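4.2 What people did with the shared dishes

I should say up front that I went into the kitchens expecting to write about cooking, and came out with a notebook full of washing up. The 11 households in the Wurkia building share one kitchen per floor, and by June I had 558 diary entries from them. I read every one, some of them twice (my handwriting codes from the first pass were a mess), and dishes came up far more than food did. People wrote about who had left what in the sink, sure, but they also wrote about which things felt like theirs and which felt like everybody's, and that second part is what I got hooked on.

Plates and glasses were easy. They came with the kitchen, and people used them without a second thought. Mixing bowls were another story! A bowl would arrive with one household, get borrowed for a salad, and then just sort of stay out on the counter for weeks. One diarist on the second floor called this "going public," and I've borrowed the phrase for the rest of the paper.
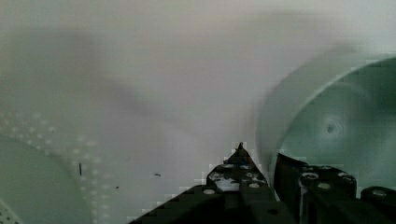
Figure 3. A pale green bowl on a white surface.

Going public was rarely announced. In the diaries the owner usually mentions it long after the fact, in passing, while complaining about something else. A few owners did try to take their bowls back, and those entries are the touchiest ones I have. One woman wrote that carrying her own bowl down the hall made her feel like a thief, and she ended up buying a second one for her room. I asked her about it in the follow-up interview and she laughed, but she still hadn't brought the first one home.

My guess going in was that labels would settle all this. The Vindden building, where I ran the smaller comparison with 13 diarists, had labels on pretty much everything, and the same kind of drift shows up there too, only slower. I come back to the labels in Section 5, where I look at the sponge entries as well.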